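Spelling Words with Alphabet Blocks
Project report, Merike Kütt and Margus Priedītis
Mar 20, 2019

Our project looks at how a set of alphabet blocks holds up as a spelling activity for beginning readers.
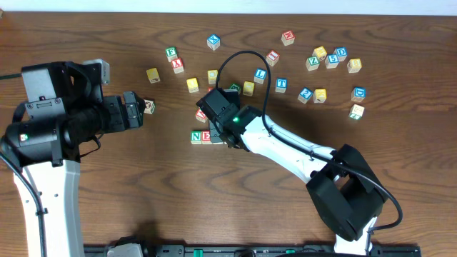 We borrowed the set from the Kevthorpe reading room, where it has been used since December. The activity is simple. The blocks are spread over the table with no order to them, a word is read out, and the letters are found and put in a row, left to right, sides touching.

Word list
We started with a long list from the Lukia primer and cut it down to short words. Any word that needed the same letter twice was dropped – a second copy was often hard to find in the pile.

What we noticed
Searching took much more time than lining up. A letter that lands face down has to be turned before anyone can read it, and N was mistaken for Z when the block lay on its side. Color did not help much with finding letters, but the younger pupils liked to talk about it.

Rows drifted on the bare tabletop. In 2 sessions we laid a ruler along the bottom of the row and the words stayed straighter.

Changes for next term
Shorter list, ruler from the start, and 7 words per session at most. Merike will also write a sheet for the Ilalbridge group so they can run it the same way.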